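Re: [clutimcombe-supper] plates for the March supper

Sending this fast before work, sorry for the typos.

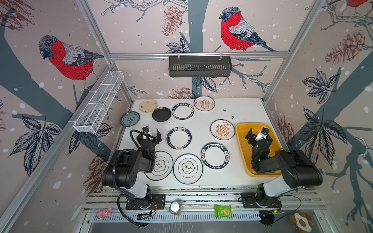

White plate with the dark rim, center left.

On Mar supper, someone wrote:
> Do we rent plates again or finally buy? The Imholm quote came to
> $304 with delivery, and last year we lost the deposit over chips.
> Also are we doing soup or not, because that changes everything.
> And who has the key to the side door.

Buy. I vote buy. $304 to borrow dishes for one night is nuts and we do this every year. Serrano has the plain white dinner plates by the case, 36 to a case, and they let you return a case if it's unopened. Dark rim or no rim, I don't care, but pick one kind so they stack. Mixed ones lean. Ask me how I know.

Soup — yes please. Last year the chili ran out before the second table sat down and people were eating rolls and butter. Soup stretches. It does mean bowls, I know. The church side still has the old Lamiler bowls in the tall cupboard, heavy brown things, ugly but they hold heat. I would use those and only buy plates.

Other stuff while I have it in my head:

Kitty is at $1,061 after the hall fee. That has to cover food, plates, and the coffee urn if it dies again. It is making the noise.

Tables need to go up by 4:30, not 5. Doors at 6. We were still taping down paper when people walked in last time and it felt awful.

Need 18 more chairs from the school. I can fit maybe half in my car so somebody with a truck please speak up. Same chairs as always, the gray ones, the blue ones pinch.

Dish crew — two shifts this time. One till 8, one after. If you washed last year you are off the hook unless you want to. Bring your own gloves, the ones under the sink are all left hands.

Side door key, I had it in the fall and gave it back, it should be on the hook by the fuse box. If it isnt there I don't know.

Pie list is going around separately, please don't reply to this one with pie. Last time I had to dig thru all of it to find the chair count.

Can we settle plates by tomorrow night? I'd like to get the order in and pick it up on my way home. If I don't hear a no I'm buying.

ok late now, bye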